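Desktop Tower Service Set: Drive Carriers and Bays
Data card, version of 2026-08-16

Maintained by: Silvana Conceição, Wullach Hardware Library
Contact for corrections: Trinity Kowalczyk

Summary
The set documents the handling of hard disk drives in desktop towers received for refurbishment. It contains 221 records. Each record covers one tower with the side panel off and the case laid flat, so that the board and bays face upward.
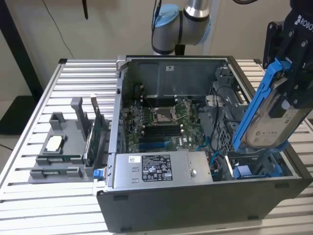

Open tower on the slatted table, with a hard disk drive in its blue carrier over the drive cage.

Record contents
Case condition, memory slots, processor socket, cabling and drive bays are entered separately. Empty slots are entered as empty — they are not treated as faults. Carriers and latches are listed by color.
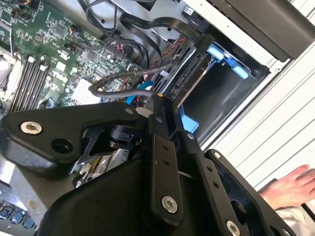 Empty drive bay with blue latch; black SATA connectors and looped cables nearby.

Known limits
Drive capacity is missing from 14 records. Cable routing is described in free text and varies between contributors.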